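Search this site Enter keywords Go
Home Stories Beauty & Skin Back Issues Write to Us

The Good Cream

Wanda Krajewska had used the same cold cream for so long that she thought of it as a kind of relative, and when the drugstore stopped carrying it she went down to the counter at Vomanico in her church coat, as you would for a funeral.

"It's for dry skin," she told the girl. "Dry as in winter. Dry as in my mother's side of the family."

The girl's tag said Yabsira Alemneh, and she had a way of listening with her whole face, which Wanda liked at once (her own daughter listened mostly with her thumbs). Yabsira brought out a jar of something called Bulta, and then a smaller jar of something called Cusi that cost 53 dollars, and she put a dab of each on the back of Wanda's hands, one left, one right, and told her to go and walk around the store for a while and see how they felt.

So Wanda walked. She looked at the scarves and she looked at the umbrellas, and all the while she held her hands out in front of her a little, like a woman waiting for her nails to dry. The left one smelled of oatmeal. The right one smelled of the hotel by the lake where she and Teddy had gone one July, when the wind chapped her cheeks so badly that he went out in the rain and came back with a tin of ointment meant for cows. It had worked beautifully, too! She had mooed at him over breakfast for the rest of the week.

She was back at the counter sooner than she meant to be.

"The left is the sensible one," said Yabsira.

"I know it is, dear."

"You could take home two samples and think it over."

Wanda said she was seventy-four and had thought things over plenty. She counted out the money for the little jar, and then, because the girl's knuckles were cracked from all that hand washing, she unscrewed the lid right there and held it across the counter.

"Go on," she said. "Both hands. Get it down in between the fingers."

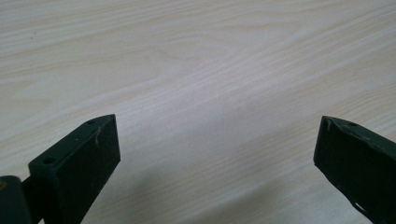
Yabsira looked over her shoulder for the manager, and then she took off her ring and did as she was told.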